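Shopping for the Slow Part

Yvonne Dawber keeps her budget for the Lisstead sorting bench on one page, and the first line is grippers. Two hand-held ones, bought as a pair, from Skornano. The arm comes later -- much later, if she gets her way!

I love this approach. She put aside 50 hours of bench time before asking Atix for a quote on anything with a motor, and she priced the small stuff too: drawers, cables, spare finger pads.

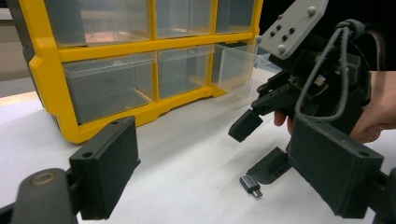 Spare pads are where first budgets run short, says Fitriani Pattinasarany, who plans purchases at Cropper. She orders hers with the grippers and saves on shipping. Dawber has copied that line into her own page for May.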